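16 April 2022

Glaze tests, Skerngate workshop

Opened the small kiln at last! 20 tiles in, 20 tiles out, and only two stuck to the shelf, so I'm calling that a good firing. Modupe's ash glaze is the winner by a mile (the one with the extra whiting in it) – it broke to a lovely toffee colour over the ridges and stayed put on the vertical tiles. Mine ran. Mine always runs. I'll knock the frit back a bit and try again on the groggy clay.

Batch 104 is the puzzle. Same recipe as last September, same bucket even, and it's come out grey where it used to be a soft green. Trevor thinks the cobalt got into it off a dirty sieve. I think it's the new feldspar. We've agreed to mix two small cups, one old bag and one new, and fire them side by side so one of us can be smug.

Cone 6 was properly flat on the bottom shelf and barely nodding on the top, so there's still a good gap between the two. Shelf spacing wants another look. Hélène says prop the top one higher and slow down the last hour – she's usually right about these things, so that's the plan.

Odds and ends:
– order more wax resist, we're scraping the pot
– Noémie's big jug is bone dry and can go in the next bisque
– write the numbers on the BACK of the tiles in oxide, please, pencil burns off (looking at you, Tanner)
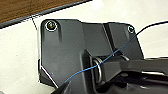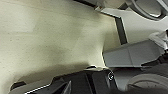

A dark housing with its two screws, then a pale, faintly speckled surface.

Next firing

Bisque first, then the 104 cups and Modupe's ash on three clays. Bring gloves.

3 comments | 20 shares

Recent entries
Sieving the ash, again
Why the blue slip cracked
Reclaim bin notes
Shelf wash recipe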